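## Setting up a campaign in Han

Complete the Drillach install first. You need the base map loaded and 2 GB of free disk space.

1. From the main menu, choose **New Campaign**, then **Ancient China**.
2. Pick a side. The Han side starts with 28 units, and the Chu side starts with more cavalry but fewer supply wagons.
3. Set the start year. The default is 202 BC. To play the later frontier wars, type 102 and leave the era box on BC.
4. Under **Supply**, choose **Simple** or **Full**. Full supply tracks grain by county and slows down each turn.

> **Note:** Changing the start year resets your unit names. Rename units last.

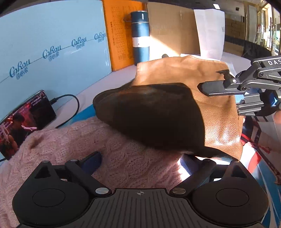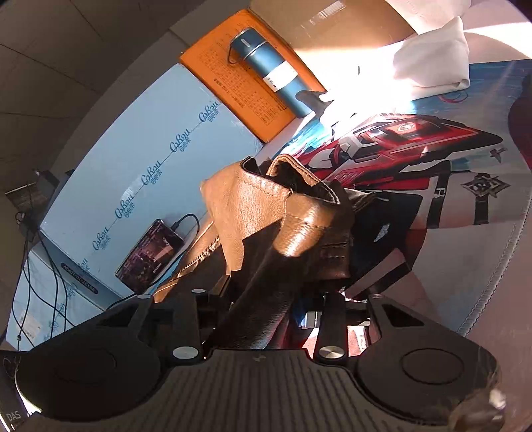 5. Open **Commanders** and assign one general to each army. An army with no general can hold a city but can't march.
6. Click **Check Setup**. Errors show in red - fix these before you go on. Yellow warnings can be left alone.
7. Save the campaign under a new name, then click **Begin**.

> **Caution:** Don't load a July save into this version. The old file format drops all river crossings, and the map can't be repaired afterward.

If the map stops loading at tile 292, delete the cache folder and repeat step 1. Custom scenarios by Gaspard Arnaud use their own commander list, so skip step 5 for those.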